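Cours de gestion des stocks, deuxième partie : ranger, prélever, réapprovisionner
Notes de séance, version relue en février

Bon, on reprend là où on s'était arrêtés, c'est-à-dire au milieu de l'histoire de l'épicerie de Dundville (pour les absents : demandez ses notes à Agustina Espinoza, elles sont plus propres que les miennes). Je rappelle les données, parce qu'on va s'en servir jusqu'à la fin du chapitre : 900 références en rayon, une réserve minuscule au sous-sol, et un patron, Theophilus Antwi, qui commande « au nez ». Il a un très bon nez, d'ailleurs ! Mais il ne peut pas le prêter à son remplaçant quand il part en vacances, et c'est là que nous entrons en scène.

1. Le point de commande

La formule d'abord, on la commente ensuite :

point de commande = consommation moyenne par jour x délai de livraison en jours + stock de sécurité

Tout le monde retient le premier morceau et oublie le second. J'ai vu ça dans toutes les copies de l'an dernier, ou presque. Le stock de sécurité couvre deux choses différentes : le client qui achète plus que d'habitude et le fournisseur qui arrive en retard. Si vous n'avez compté que la première, votre rayon se vide le jour où le camion de Grimavitz reste bloqué au col (ça arrive tous les hivers, je parle d'expérience).

Attention aussi aux unités. Une consommation par semaine multipliée par un délai en jours, ça donne un nombre, et même un joli nombre, mais il ne veut rien dire. Écrivez les unités à chaque ligne, même quand ça vous agace.

2. La rotation

Rotation = quantité sortie dans l'année / stock moyen. Prenons les soupes de la gamme Onon : l'épicerie en vend environ 2000 par an. Si elles tournent 52 fois, cela veut dire que le stock moyen se renouvelle toutes les semaines, et je vous laisse calculer ce stock moyen vous-mêmes, ça prend une ligne. Question que je pose toujours à ce moment-là : est-ce qu'une rotation très élevée est une bonne nouvelle ? Réfléchissez avant de dire oui. Elle peut très bien cacher un rayon vide un soir sur deux, des livraisons minuscules et des frais de port qui mangent toute la marge.

3. Vrac, bac ou carton ?

On arrive au rangement, la partie que je préfère (chacun ses goûts). Un produit peut rester dans son carton d'origine, être mis en vrac sur une tablette, ou passer en bac. Le carton ne coûte rien mais on ne voit pas ce qui reste dedans sans l'ouvrir. La tablette se lit d'un coup d'œil, sauf que les sachets souples glissent, se couchent et finissent derrière ceux du voisin. Le bac demande un achat au départ et un peu de discipline ensuite : une seule référence par bac, sinon on retombe dans le tiroir à chaussettes.

Pour les sachets, je penche nettement vers le bac transparent. L'emballage souple ne tient pas debout tout seul, il se présente dans n'importe quel sens, parfois la tête en bas, et il faut pouvoir l'identifier quand même.

Bacs en plastique transparent, plusieurs points de vue : 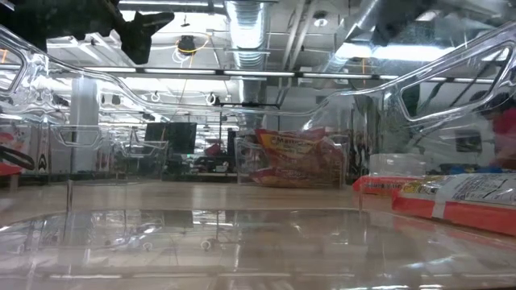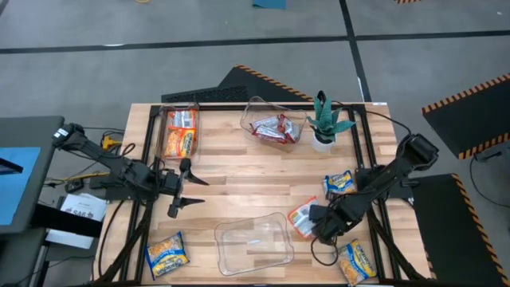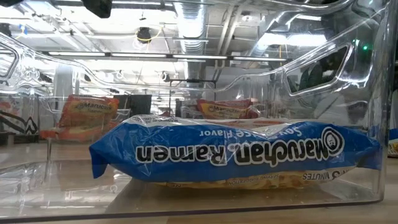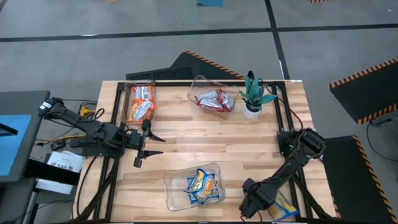

Revenons à notre réserve. La méthode Asamoah, dont je vous ai parlé trop vite la dernière fois, consiste à prévoir 2 bacs par référence, l'un devant l'autre. On prend dans celui de devant ; quand il est vide, on passe la commande et on tire le second à sa place. Le point de commande de tout à l'heure est donc simplement le contenu du bac arrière. Pas de fichier, pas de scanner, le remplaçant de Theophilus comprend en cinq minutes. J'adore cette méthode !

Elle a quand même ses limites. Elle prend de la place, elle marche mal pour les produits très saisonniers, et surtout elle ne dit rien des dates. À la réception, il faut glisser les lots récents au fond et ramener les anciens devant (premier périmé, premier sorti), ce que personne n'a envie de faire à 18 heures avec un livreur qui attend sa signature.

Pour la prochaine fois : reprenez les soupes Onon, supposez un délai de trois jours et une épicerie ouverte six jours sur sept, puis calculez la taille du bac arrière. Choisissez vous-mêmes votre stock de sécurité, mais défendez-le en deux ou trois phrases. Je lis les phrases avant les calculs, vous êtes prévenus. Et apportez une calculatrice, celle du téléphone me va très bien.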